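Fidik Workshop, Arm Build Group
Minutes of the Monday meeting, 7:00 p.m.

Chair: Dragica Janevski
Minutes of the August meeting were read and accepted.

1. Arm and cables
The cables are still on the outside of the arm. Dragica asked for more clips along the upper part so the slack can't catch when the wrist turns. Aoun clips fit but are stiff to open. Agreed to buy one bag of 30 and try them before ordering more.

2. Table work
Work continues at the round table with the kitchen items: egg carton, utensil holder, lidded pot, bowl and mug. Gripper speed stays at 30 percent over the tray. Raising it to 70 was discussed and put off until the wrist sensor mount has been checked for play.

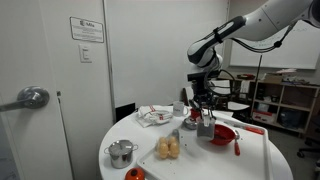 The eggs stay in the carton for now. Members setting up a run should wipe the tray first and put the knife away when they finish. The stop button must be within reach of whoever is running the arm.

3. Software
The Zakon branch will be merged after two more evenings of testing. Old logs over 5 weeks can be deleted.

4. Money
There is $400 left in the build fund. A spare set of finger pads from Bamau was approved at $70.

5. Other business
The whiteboard pens need replacing. Dragica will bring some.

Meeting closed at 8:15 p.m.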